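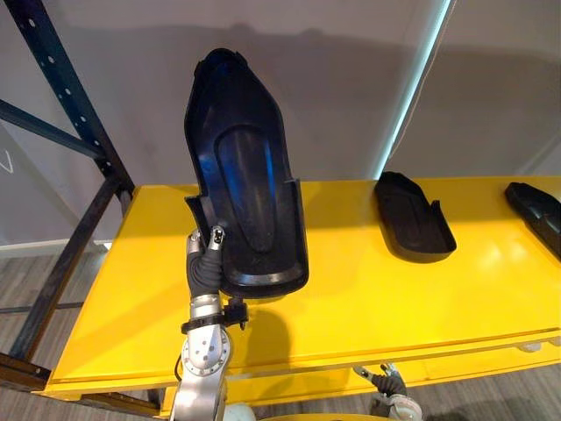 How should shoe-shaped trays be stacked before packing?
Open side up, with all the narrow ends pointing the same way, and no more than 17 to a stack.

The handling sheet for the black shoe-shaped trays has been revised and replaces the April 2018 draft posted at the Wostgate packing area. Most of the changes concern orientation and surface checks. The carton quantity stays at 100, and the label format is as before.

Terms first, as the old sheet used two names for several features. The narrow rounded end is now called the toe. The wider, squared end is the heel. The elongated oval down the center is the ridge, and the raised edge around the tray is the rim. The small notched projection near the heel is the side tab. "Front" and "back" are dropped from all forms, including the reject slip, where they caused most of the confusion last quarter.

Trays are placed on the yellow table one layer deep for checking. The glossy top shows up dust quickly and should be wiped with a dry lint-free cloth at the start of each batch. Do not slide trays across it. Lift them clear and set them down flat. Tools, tape guns and drinks stay off the tabletop.

Surface checks are done under the overhead light with the tray held upright, toe up and hollow side toward the checker. Tilt it slowly until the reflection runs the full length of the ridge. A continuous line of light is acceptable. A break or a ripple in the line means the surface is uneven at that point, and the tray goes to the hold shelf with a grease-pencil mark on the outside. A blue or gray cast on the black plastic is reflected light and should not be recorded as a color fault. Wostgate logged several of these under color in the last run, and they have been taken out of the totals.

The rim is checked by eye all the way around. Look for whitening at the toe, where the curve is tightest, and for flash along the heel. Flash that comes away with a fingernail may be removed at the table. Anything heavier is a reject – please do not trim with a knife. The side tab should be complete, with a clean notch. A tray with a bent tab can be kept if the tab springs back to its position when released. If it stays bent, hold it.

Omolara Wike has asked that stacks be built in one direction only. Alternating toe and heel gives a stack that looks level but puts the weight on the ridges, and the lower trays come out of the carton with rub marks. The Rendach store returned 5 cartons for this fault. They have been re-sorted and the marked trays sent for regrind.

Finished stacks go on the blue shelving. Keep them inside the uprights and clear of the diagonal crossbar, which catches the toes of trays that overhang. The lower level is for hold stock only. Cartons are assembled at the shelving and not on the table.

Part numbers are unchanged. The left and right versions share one drawing and differ only in the position of the side tab, so mixed stacks are easy to miss. Compare the tabs from above before closing the carton.

Lawal Akinola is collecting comments on the sheet, and also has the reject slips with the new terms. The Erarer and Onyeka sites will change over when their present supply of slips is used up. Until then, slips from those sites may carry either set of names – enter the new ones in the log.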